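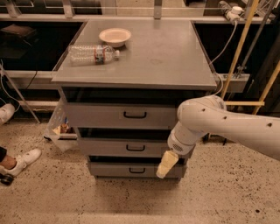
Where should small things go when the new cabinets are in use?

In the top drawer, with the middle drawer kept for stationery and the bottom drawer for spare keys and cables.

Aug 12, 2018

The transfer of the Letley office to the ground floor at Promgate continued this morning. Heike Ruppert opened the building at the usual hour and handed over the list of furniture assigned to each room. Our room has been given one gray three-drawer cabinet in place of the tall cupboard, which remains at Hutdale until October.

It was agreed that the tops of all cabinets are to be kept clear at the end of the day. Bowls and cups are to be returned to the kitchen by the person who used them. Drink bottles are to be emptied before they go into recycling, and bags hung on the side of a cabinet are to be taken down and sorted each evening. The same rule was in force at Letley and was not well kept there.

The Liew delivery was received in the afternoon. The note listed 90 folders and 81 were found in the boxes. The shortage was reported by telephone, and the remainder has been promised with the next load. The folders have been placed on the shelf by the window for the present.

The floor is to be washed tomorrow before the desks are brought in. Labels for the drawers have still to be printed. Heike Ruppert asked that the type be larger than last time.

Left the building at ten past six. Keys returned to the front desk.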